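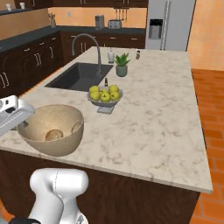
Simulated kitchen, gripper above the mixing bowl. Fruit bowl and sink farther back.

Re: [jodasance-list] chores benchmark, December numbers

Hằng Đặng wrote:
> Undlow claims the bowl-clearing task is solved in sim. 496 episodes,
> 18 failures. Can we drop it and move on to dishes?

I would keep it. I reran their policy with the bowl moved to the island corner, overhanging the front edge a little. Over 187 episodes it failed 29 times. Most failures involve the item leaning on the inner wall near the rim: the fingers close on the rim instead. The item at the bottom gives little trouble.

None of this covers a bowl that slides when bumped. Friction in the Tôn scene files is still the default value. Until someone measures it on a real counter, I would not call the chore done.

Logs are in the Uvside folder.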